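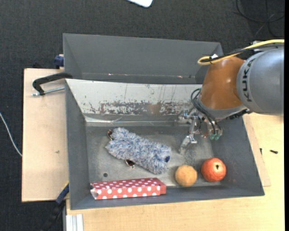 When the bin moved and the planner didn't notice

27 January 2019
By the Galten picking group
Last updated: June, with a note at the end on the new clamps

Attempt 1,839 is the one everybody on our floor now knows by number. Up to that point the long run at Galten had been going beautifully, and we had started to get a bit giddy about it. Then the arm went down for the red apple, the hand kept going after it should have closed, and one finger was pushed into the floor of the bin hard enough to stop the whole cell.

No one was hurt, and no one was inside the marked area. The hand needed one knuckle rebuilt. We lost two days. And we learned so much from it that this item has grown to twice the length we were given (thank you to the editors for the extra column!).

For readers at the other sites who haven't been following along, the long run is our attempt to keep Cordeiro, our grasp planner, picking unattended from a sloped metal bin for as long as it can manage. The objects are household odds and ends chosen to annoy it: the red box with the white polka dots, the apple, the round tan ball, and the fuzzy blue-and-white thing, which has been the star of the show since the start. It squashes, it has no clean edge, and the depth camera sees its surface in a slightly different place every time. The planner had gotten really good at it. Watching the fingers settle into that fuzz and come up holding it is still the best part of my day.

What happened

The arm makes each pick in three moves. It travels to a point above the bin, comes down slowly to just over the object, then makes a short final drop before the fingers close. The height of that last drop comes from two things: where the camera thinks the top of the object is, and where the planner believes the floor of the bin is.

The camera was fine. The floor was where the trouble started. Cordeiro doesn't look for the floor on every pick. It reads the bin position once, when a run begins, and trusts it from then on. That saves a little time on each attempt, and on a bin clamped to the table it seemed like a perfectly safe thing to trust.

Except that the clamp had been working loose. Each time a finger brushed a wall, the bin took a small knock, and over a long run those knocks added up. When we finally put a gauge on it, one end of the bin had crept and tilted, and the floor under the apple was 17 millimeters higher than the planner believed. The apple, sitting against the wall, was half hidden from the camera by the hand, so the planner fell back on its stored floor to fill in the rest. Down it went.

Why nothing caught it sooner

Now we get to the part I'd like everyone who runs a cell to read twice, even if you skip the rest.

We have a contact limit. It is our own code, it sits between the planner and the arm, and it is supposed to stop any downward move when the push on the wrist goes over a set value. We tested it when the cell was built. It worked then and it works now, on the slow approach. On the short final drop it was switched off.

It had been switched off on purpose, too. Back when we were first trying soft objects, the limit kept tripping as the fingers pressed into them, and somebody (all of us, really, we were in the room) put in a line to ignore contact during the last drop "for now." The line had a comment next to it saying to take it out. It stayed in through every version after that.

So the arm pressed the finger into the metal until its own protective stop cut in and everything froze. That last layer did exactly what it should. We were never meant to be leaning on it, though, and finding out that we had been was a cold feeling.

What the logs had to say

The logs were wonderful, and I mean that. Grarkberg, the logging tool the Fakgate site shared with us, keeps wrist force for every single attempt whether or not we ask for it. When we went back through the record we found 189 attempts with a small bump in the force trace at the bottom of the drop. Each one was a fingertip touching the floor a hair early. Each pick had been marked a success, so we had never opened the traces.

Plotted in order, the bumps grow. They're scattered and tiny at first, then closer together, then tall enough that you can spot them from across the room. If you stop by our desk we will show you the plot whether you want to see it or not.

What we changed

The contact limit is now on for every move, with no exceptions in the code. For soft objects the planner may ask for a higher limit, up to a ceiling it can't change. It took an afternoon of tuning to get the fuzzy cylinder working again under the new rule, and the grasps look gentler than before.

The planner checks the bin every time the arm is out of the way. We look at the rim and compare it with the stored position, and if the two disagree by more than a few millimeters, the run pauses and asks for a person. The time cost is so small that we're a little embarrassed about having skipped it.

Clamps are on the start-of-run sheet. Put a hand on the bin and try to shove it. If it moves, tighten and measure again before pressing start.

A pick that succeeds with a force bump gets flagged the same as a miss. This one came from the Fakgate team, who had a similar scare with a shelf, and it's my favorite of the lot.

If you run a cell of your own, please search your code for anything that turns a check off "for now" or "temporarily." We found two more in ours. Neither was dangerous, both are gone, and one of them was older than the table the bin is standing on.

A reminder on stopping and clearing

After the stop, our first instinct was to reach in and free the finger. We held back, and I'm glad. A hand jammed against metal is holding load, and it can spring when the arm is released. Lock out the cell, back the arm off in slow manual mode from outside the marked area, and only then go near the bin. The card with the steps hangs by the door. If yours has gone missing, ask us and we'll send one over.

Note added in June

The new clamps are in and they are great. The restarted run ended at attempt 3,124, when we shut it down ourselves to free up the arm for the shelf work. The bin check paused it a handful of times along the way, once for a real shift after a cleaning and otherwise for glare on the rim. We're working on the glare. Force traces from both runs are in the shared folder under Cordeiro.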